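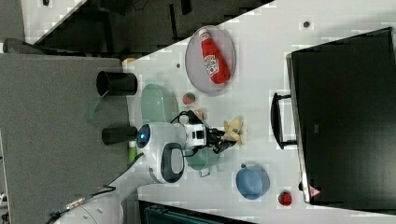
Testholm wrote back on the first draft that the planner section was clear enough but that it never said why a grasp counted as finished. The comment was fair. The draft treated "gripper closed" and "object held" as one state, and the code did too. This version separates them.

## 3. Task executor

The executor is a state machine with one process per arm. It reads object poses from the perception node (Kodikara), asks the planner (Sketeo) for a path, and sends joint targets to the controller. The tabletop is set with toy food, bowls, a pot and a plush toy. Soft objects were the main source of trouble, as the finger gap at closure varies with where the fingers land.

### 3.1 Grasp check

The old check compared the finger gap with a fixed threshold. The new one uses two conditions:

- the gap has stopped changing for 300 ms
- the motor current is above the idle level logged at start-up

If only the first is met, the executor opens the gripper, backs off along the approach path and asks for a new pose. It retries twice, then reports a fault.

### 3.2 Re-planning

Poses are cached at the start of each task. In the May build the cache was kept until the task ended, so a bumped bowl stayed at its old position in the planner's world model. The cache is now cleared every time the gripper opens.
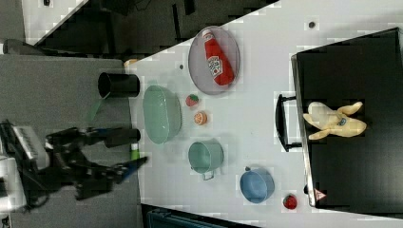
*Figure 2. Arm with gripper open and empty; yellow plush toy in the black bin.*

## 4. Log analysis

The Kerkgate log set holds 1041 grasp attempts. The old check marked 258 of them as failed. Replaying the recorded gap and current through the new check changed the label on 24 attempts, all on soft objects. The labels were then compared by hand with the recorded video, and the new label was correct in each changed case.

Replay does not test the retry behaviour, as the logs contain no second approach. That part has only been run in simulation.

## 5. Known issues

- The idle current is read once and drifts as the motor warms up. A rolling estimate is on the branch but not merged.
- Clearing the cache adds a perception call to each release. The delay has not been measured.
- Translucent objects sometimes return no pose. The executor skips them without writing to the log.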